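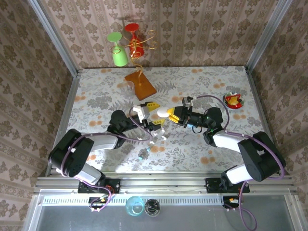
Should you store wine glasses upside down or right side up?

Hanging upside down by the foot is fine, and so is standing right side up on a shelf. The one to skip is standing them on their rims, which is the thinnest part of the glass and the part that chips.

OK, so I got that question three times after my last post and I figured I'd put the answer first for anyone who just wants to get on with their day. The rest of this is me going on about my glass stand, the cloth under it and the wallpaper, so settle in!

I've wanted one of those hanging holders for years. My aunt had one on her sideboard when I was a kid and I thought it was the fanciest thing a person could own. Hers was all silver and it held four glasses, and we were not allowed within arm's reach of it at Christmas. Mine has an orange-brown wooden base and a gold wire stand that curls up in a spiral, and it takes a pair, one green and one red. I found it at Lornine, the secondhand place in Etley with the terrible parking, marked 11 dollars with the glasses included. I walked around the store holding it for a good half hour in case somebody tried to talk me out of it. No one did (I was alone).

I know colored glasses aren't everybody's thing. My brother-in-law says you can't see the wine properly, and he's right, you can't, and if you're the kind of person who tilts the glass and says things about legs then please buy clear ones. I drink whatever was on sale and I like knowing which glass is mine. Green is mine. Red goes to whoever's visiting.

Let me tell you how I wash them though, as this is where the real opinions are. I do it by hand, in a plastic tub in the sink so there's something soft at the bottom, with warm water and a tiny bit of dish soap. I hold the bowl, never the stem! I snapped a stem clean off a glass two winters ago by gripping the foot in one hand and twisting the towel around inside with the other, and I've still got the little scar on my thumb. Rinse well, shake, let it drip on a towel for a few minutes and then dry it with something that doesn't leave fuzz. Old pillowcases are great for this. Then it goes on the stand completely dry. If you hang a damp glass over a wood base you're going to get drips on the wood, and drips leave rings, and then you're googling how to get rings out of wood at 11 at night like I was.

(The answer for the ring, by the way, was a little Stuvon, the paste kind in the flat tin, and a lot of rubbing along the grain. It faded. I can still find it if I go looking.)

One more thing on the stand. Load it evenly. The wire kind can get tippy with one glass on and nothing to balance it, so I take both down together and put both back together, even when only one's been used. My other rule is that I lift the stand by the base when I dust. Picking it up by the curly part makes everything swing and clink and takes a year off my life.

Now the cloth, which I love even more than the glasses. It's pale, with gray ferns and leaves all over it and then these round orange-peach blossoms scattered around, and it's busy enough that a crumb or two disappears into the pattern, bless it. I had a plain white one before. Never again. I'd been washing that white one practically every other day and it still looked tired. With the ferns I can go a good while longer, and when I do wash it I go cool and gentle and hang it over the shower rail while it's still pretty wet, so the weight pulls the creases out and I don't have to iron. I hate ironing a tablecloth. There's always a cold end dragging on the floor picking up dog hair.

People always say don't mix patterns, and I've got that cloth with wallpaper that has vertical stripes of brown damask and flowers on beige. So that's flowers with flowers with stripes! I was nervous about it. But the paper is all beiges and browns and the cloth is pale with gray, so neither one is shouting, and the orange in the blossoms picks up the color of the wood base in a way I'd love to claim I planned. If you're trying this at home I'd say keep one of them quiet in color and let the other one have the little pops. And hold them up next to each other in daylight before you commit. The bulbs at Lornine make everything look like butter.

Kagiso Potgieter, if you're reading, you were right about the stripes and I was wrong. For everyone else, we had a mild disagreement over coffee at her place on Mnguni Street, where I said vertical stripes would make me feel like I was in a birdcage and she said they'd make the walls look taller. They do look taller. She's been very gracious about it, by which I mean she's only brought it up at every single meal since.

Somebody also asked in the comments where the stand should go on a table, and I'm a firm believer in the back. Anything with stems goes to the back, away from elbows and sleeves, and the front is for whatever you're doing. I learned this with a gravy boat and I don't want to talk about the gravy boat. If your table is against a wall then the back is also where a stand looks best, to my eye anyway, with something patterned behind it and the gold catching a bit of light.

A few odds and ends I keep forgetting to write down:

Gold wire doesn't want polish. I tried some on the underside of a curl on a different stand, years ago, and it took the gold right off and left a dull gray patch. Dry soft cloth, that's it.

If a glass smells funny when you take it down (mine get a cupboard smell in October when the heat first comes on), a quick rinse fixes it. Vinegar if it's stubborn.

Felt dots under the base! I bought a bag of 300 for next to nothing and I've used maybe a sheet of them, on this and on every chair leg I own. The bag is going to outlive me.

I did price a new holder before I found mine, and the cheapest one I liked was 34 dollars without any glasses, so I'm feeling smug.

Next time I want to show you the drawer situation, which has gotten out of hand. I have a cookie tin of corks in there, and I sat down with my niece one rainy afternoon to count them and we got to 234 before she wandered off to feed the dog. She wants to make a bath mat. I've said we can try a trivet first and see how we feel. If anyone's made one and has thoughts on glue, please leave me a comment, I've read four sets of instructions and they all say something different.

Search this blog
Search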